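Eltutlow Teaching Bench: Frequently Asked Questions

Last updated May 22, 2025

Welcome, and thank you for wanting to spend some of your free time teaching robots to handle toy bricks. We get a lot of the same questions from people coming to the bench for the first time, so we've gathered the answers in one place. If yours is missing, write to us through the Eltutlow contact form and we'll do our best (we may take a day or two, please bear with us).

Do I need any experience?

No, none at all. If you can pick up a brick with a pair of kitchen tongs, you have most of what you need. Some of our best sessions have come from people who had never touched a robot before and were, if anything, a little too polite with it for the first few minutes. Go ahead and move it! It's built to be moved.

What does "teaching" mean here?

You do the task, the robot arms do it with you, and everything gets saved: the joint positions, the gripper opening and the camera views. One complete go at the task is what we call a demonstration. Later on, a lot of these demonstrations are used together to train the software that will try the task by itself. You aren't writing any instructions, and you won't be asked to explain what you did, though we love it when people tell us anyway.

Should I guide the arm by hand or use the remote handles?

We offer both, and we're happy for you to try each one before you settle. Guiding by hand means you hold the arm itself near the wrist and lead it through the motion. It feels natural right away, but your hand and sleeve tend to wander into the camera views, and it's tricky to lead two arms at once. With the remote handles you sit to the side and hold a pair of smaller arms, and the big ones copy you. Most people find that strange at first and then stop noticing it. For anything that takes both arms we ask you to use the handles.

How long is a session?

Plan on 30 minutes at the handles, then a proper break. Your shoulders will thank you. You're welcome to come back for another round afterward, but we'd much sooner have a short session from somebody fresh than a long one from somebody whose wrists have gone stiff.

What is the Brekemano task?

Brekemano is our name for the brick set of exercises. There are 3 of them at the moment: bringing a brick to the middle, joining two bricks, and taking a joined pair apart again. The last one is the hardest by a good margin, and we'd suggest saving it until you've done a few of the others. Bricks that are pressed firmly together take more of a tug than you'd guess, and the tug has to come from both arms evenly.

I dropped a brick. Do I start over?

Please don't! Pick it up again with the gripper and carry on, as long as you can reach it. A demonstration with a fumble and a recovery in it is very useful to us, as the robot will fumble too. Start over only if the brick has left the enclosure or you've bumped something hard enough to worry you.

Why do you keep asking me to slow down at the end?

The last little bit, when the fingers close around the brick, is where most of the learning is. People tend to glide in nicely and then snap the gripper shut. If you can pause for a breath with the fingers on either side and close them gently, the recording is so much easier to learn from.

Can I look at the wrist view while I work?

Yes, there's a screen next to the handles, and you can switch between the wrist cameras and the fixed one with the foot pedal. We'd encourage beginners to stay with the fixed view until the arms feel familiar, and then use the wrist view for lining up the fingers.

How many demonstrations do you have so far?

At last count there were 1123 for Brekemano, and we're hoping to have a good many more by October. Every one of them is kept in our shared library, Grorkar, under the session number printed on your sheet.

What will I be looking at?

The two wrist views come first, then the fixed one.

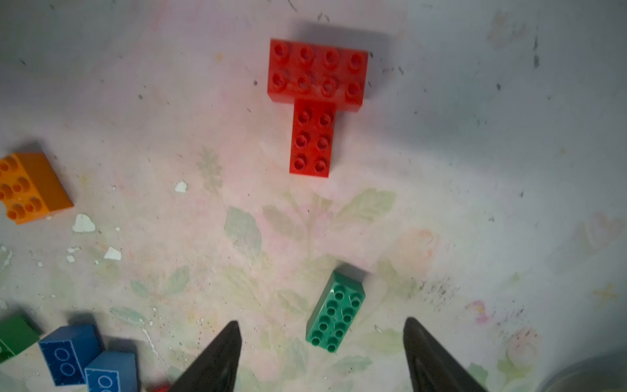
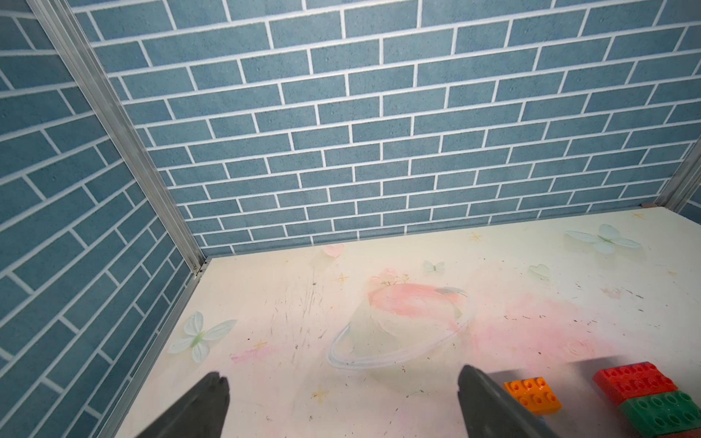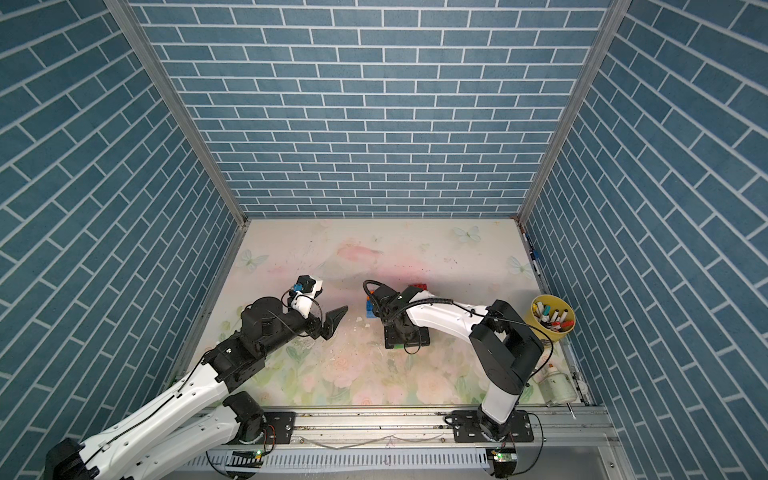
Bhattacharjee wrote in to say that the handles only made sense after giving up on watching both arms, and that parking one of them well out of the way while the other does the reaching made the joining exercise far less tiring. We've since added that to the sheet we hand out at the start, with thanks, and if you have a habit that helps you, do send it along.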